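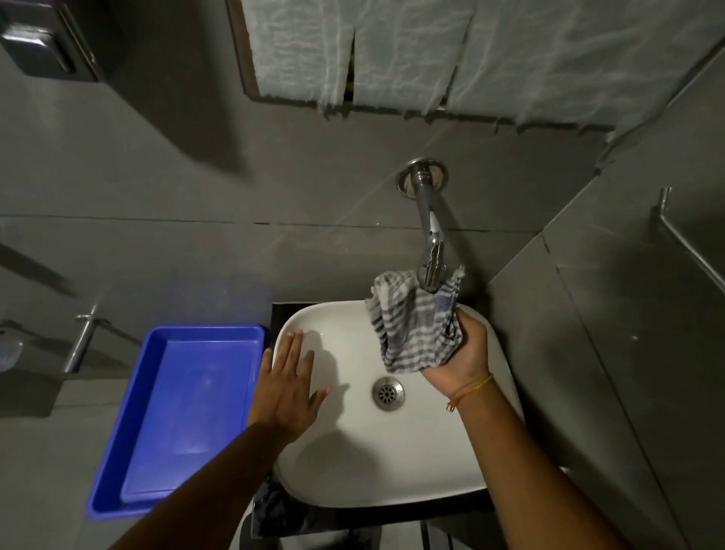 2 min read – 400 words

Toledo Creek rail trail: where to start, and is there water along the way?

Posted 25 February 2023 in Walking and Cycling

We're planning to ride the Toledo Creek trail from the Liveck end through to Flistitz and back over two days. The council map shows the trail starting at the old Liveck station yard, but another map I found has it starting behind the sports oval on the other side of the highway. Which one is right, and can you leave a car there overnight?

Also wondering about water and toilets. We'll have two kids with us, one on a tag-along, so I don't want to carry more than I have to. The surface is listed as "compacted gravel" the whole way. Is that still the case after the floods? We have hybrids, not mountain bikes.

gravelmum

Both maps are sort of right. The original trailhead was the station yard, and that's where the distance posts are measured from. When the highway was widened they put in an underpass and a second car park at the oval, which adds a short sealed section. Most people start at the oval now as the parking is better. The station yard gate gets locked at dusk, so don't leave a car in there overnight. The oval car park is open all the time and I've left a ute there for a weekend with no trouble.

Toilets are at the oval, at the Zatdale picnic ground and at the Flistitz end. Zatdale has a tank with a tap but it's marked as untreated, so I wouldn't fill the kids' bottles from it. The toilet block at Flistitz is mains water and the basins are deep enough to get a bottle under the spout.

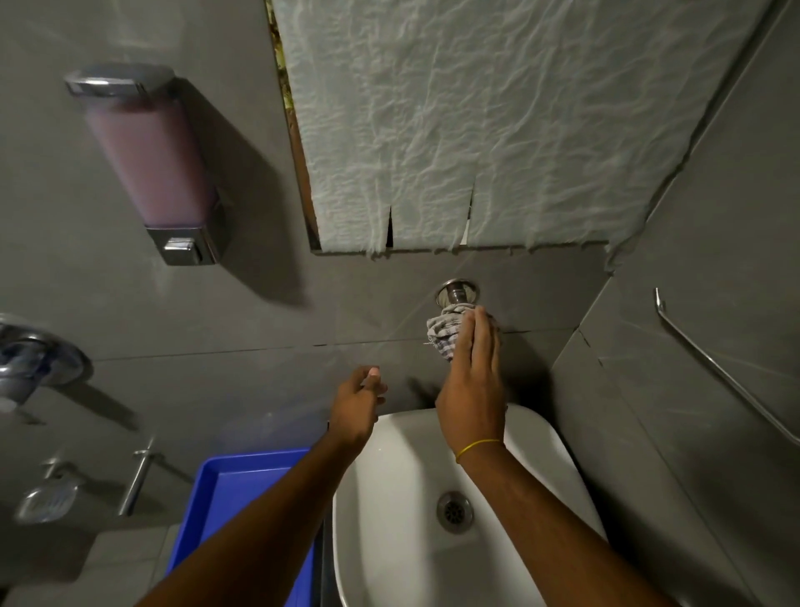

Washbasin and wall spout.

Surface is fine on a hybrid as far as Zatdale. After that there are two creek crossings where the gravel washed out and was replaced with coarser stuff. It's rideable on 70 psi but not much fun, so let a bit of air out. I'd walk the tag-along through the second crossing. The climb out of it is short and there's a handrail on the left.

If you're going in July, take lights. The cutting before Flistitz gets dark early and the underpass lights are often out.

northbank_rider

I would start at Flistitz and do it the other way. Its slightly downhill that way to Zatdale and the wind is normally behind you in the morning. Cafe at Liveck shuts at 2 so plan for that.

tezza70

Agree with most of the above, but the Zatdale toilets were closed for repairs when I went through last month and there was a sign up with no reopening date. Ring the council before you go.

One more thing on the surface. The bridge just before Zatdale has timber decking laid lengthways and the gaps are wide enough to catch a narrow tyre. There's a sign asking riders to dismount. I used to ignore it, then I put a front wheel down one of the gaps and bent the rim. Nearly 70 dollars to fix.

The Liveck pub has a few rooms out the back with a lockable shed for bikes, if you'd sooner stay at that end.

saltbush_walks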